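The Wusberg Lap Stand for Graphic Novels and Comics

For big books, on small laps

I read a lot of comics in bed, and for years my wrists paid for it. An oversized hardcover collection is a wonderful thing until you're on chapter four and your thumbs have gone numb. The Wusberg came out of that problem. It's a tilted reading stand with soft feet that sits on your lap, a blanket or a table, and it holds a wide book open without hiding the panels in the gutter.

Kourosh Babaei drew the first version for his daughter, who was working her way through all the Larov books (the lighthouse ones, with the talking heron) and kept propping them on a cereal box. We've changed the hinge twice and the page clips more times than I'd like to admit. I think this one is really good!

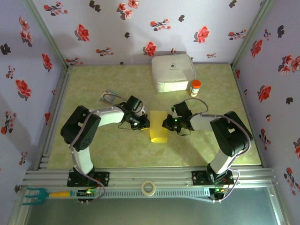 What fits on it

Pretty much anything from a slim single issue up to a 662-page omnibus. That number is our own copy of the collected Stockdale, the fattest comic in the shop, and it lives on the floor model all day. Manga volumes fit too, but the small ones like to spring shut, so slide both clips in toward the middle.

Picture books work beautifully. The ledge is deep enough for board books, and a kid can turn pages without knocking the whole thing over.

The clips

Two clips come with the stand. They swing out on little arms and rest on the bottom corner of each page, and the tips are rounded so they won't dent the paper. If you have older floppies with soft newsprint pages, leave the clips off and use the elastic band across the bottom. Soudabeh Azimi tested the band on her back issues of Savier, which she does not let most people touch, and she was happy with it.

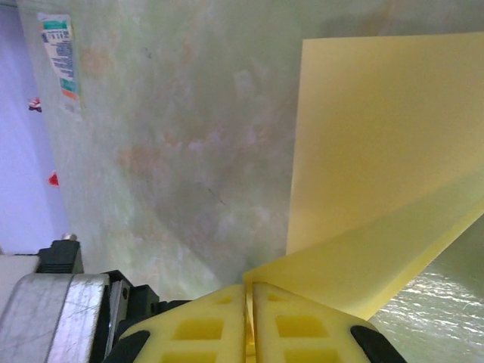

The tilt goes from nearly flat to nearly upright. I like it at 45 degrees for reading and a bit lower when I'm copying a page to practice drawing. There's a click at each stop, loud enough that you can find your favorite by ear with the lights down.

Setting it up

Unfold the back leg until it clicks. Set the book on the ledge, open it somewhere near the middle, then bring the clips down. For a brand new hardcover, ease the spine open a few pages at a time first - the stand won't do that part for you.

Care

Wipe with a damp cloth. Please don't put it in the dishwasher. (Someone did.)

Spare parts

Clips, bands and feet are sold separately. We made 1,000 stands in the first run and the newer clips fit every one of them. The second run ships in May, in the same two sizes, and the large finally comes with a carry strap.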